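Subject: Re: [oddclaims] The Salthorpe "immortal mayor" photos

Styliani Stefanou wrote:
> Same ears, same chin, same parting in 1911 and in the new council
> portrait. Sumby ran all 12 side by side and 199 people in the
> comments are convinced. Explain that!

Happy to try. The 1911 man is his great-grandfather – they share a surname, which Sumby left out of the caption. Families look alike. I look like my aunt and I have never been accused of being her.
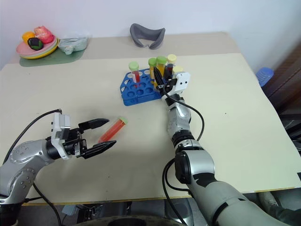 Photo: Irina Ursu

As for the "youth serum" that Sumby says he gets from a lab in Vistasthorpe, I asked for a source and was sent a link to the same article. Has anyone on this list seen a name, an invoice, anything at all? The ear measurements were made on a newspaper scan, so I don't trust those either.

If someone has the original print, I'd like to see the back of it.

Mared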